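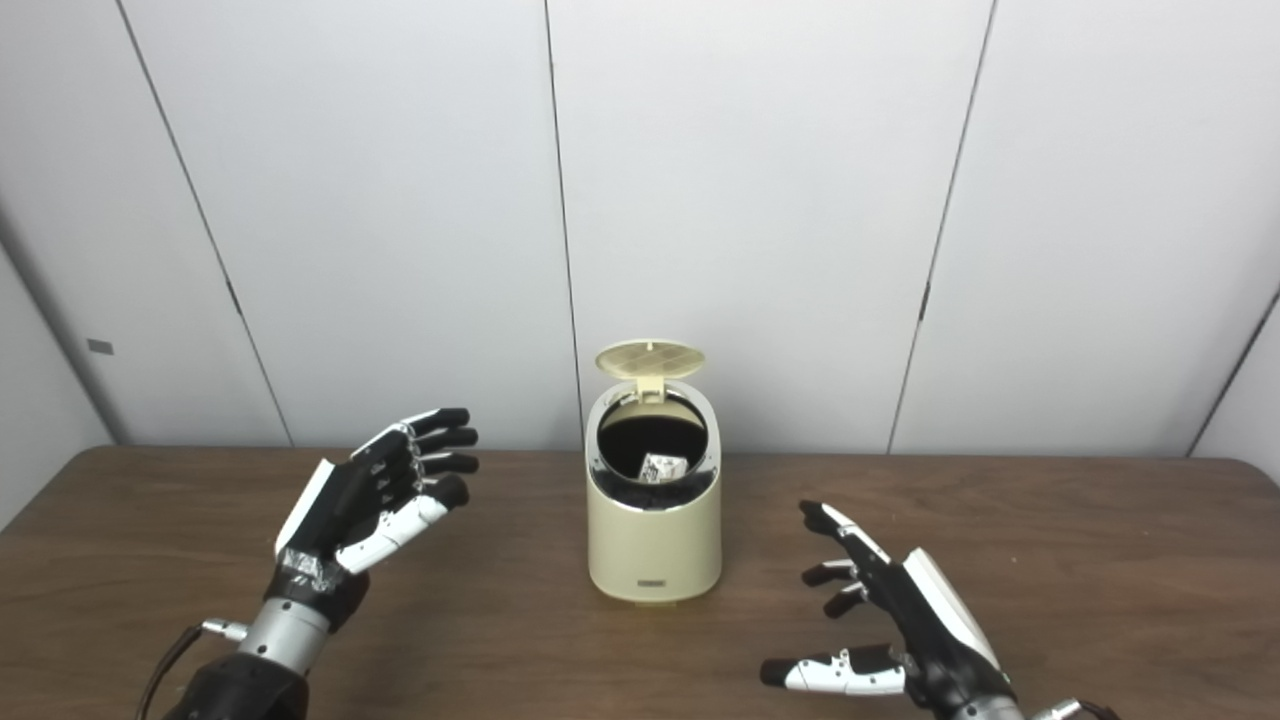
Put one on every table and people will use it, one Hurkbridge reader wrote to me after my last piece on the mess at the Pallgate reading rooms. Make them walk to the door and they'll stuff the wrapper down the side of the chair.

Well, somebody at Pallgate must have been thinking the same way, because the small lidded bins are in! I stopped by on Tuesday, a little before lunch, and the upstairs room now has its own set of tabletop trash cans, the little kind with a hinged lid and a liner inside. There are 21 of them between the two floors, and the whole lot cost $1,210, liners included, paid for out of the money left over from the spring book sale. They came from Grollell, the housewares place out past the rail bridge, which I only ever go into for light bulbs.

I'll admit I was ready to grumble about this. A cream-colored bin with a shiny rim sounded awfully fancy for a spot where people mostly drop gum and receipts. But it looks fine on the brown wood tables, and it's small enough that you can still open a newspaper next to it (if you fold the sports section, anyway).

If you missed the earlier fuss, the reading rooms started letting folks bring in snacks last winter. Lovely idea, and I was all for it. The trouble was that the only trash can upstairs was the tall one by the stairs, and on a busy afternoon it filled up by 3 o'clock. After that the wrappers went wherever they went. I found half a granola bar in the large-print westerns, and I still haven't gone back for the book.

The rules are on a card by the front desk. Dry trash only in the table bins, so wrappers, tissues, little cartons if they're empty. Cups and anything drippy still go in the tall can. Banana peels are a no, and I gather there was some debate about that one. You're also asked to close the lid when you're done, and going by the tables I passed, that part may take a while to sink in.

The bins get emptied at closing, and again at 2 in the afternoon on Saturdays when the homework crowd is in. The desk told me the liners are the smallest size Grollell carries and they still bunch up a bit at the bottom, so don't be surprised if yours looks lopsided.

A couple of people I talked to on the stairs wanted recycling bins too, and I'm with them. Most of what gets thrown out up there is paper. The desk said a blue bin for the copier corner has been asked for but there's no date yet, and the Kaplan Room, where the puzzle club meets, is getting its table bins last, once the floor has been redone.

The snack rule itself is up for another look in October. Until then, upstairs is open the usual hours, and if you're the person who left the granola bar, it was on the second shelf, next to the window.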